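**Mirkance two-arm folding kit, after 30 shirts**

I love this thing! It flattens a crumpled tee better than I do, and the Dradis software took me 2 evenings to learn. But it has one fault you should know about: the left gripper sometimes won't let go. On shirt 12 it kept its pinch while the other arm pulled — a stretched hem, and I hit the stop button.

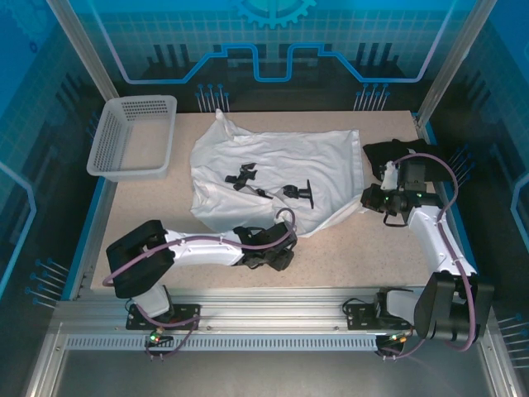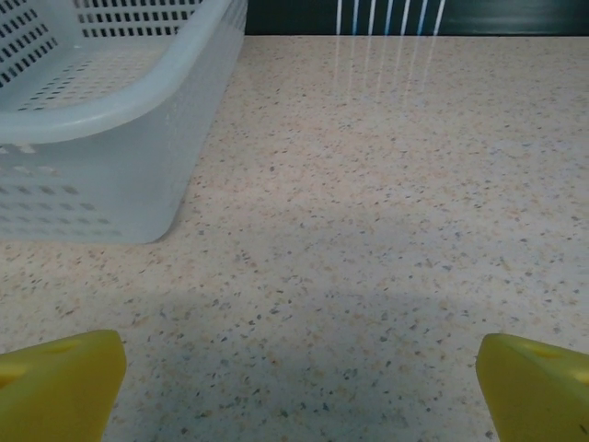

Grarkby support blamed a stale grip reading and sent a patch in November. No jams yet, but I still keep a hand near the stop. Four stars, happily.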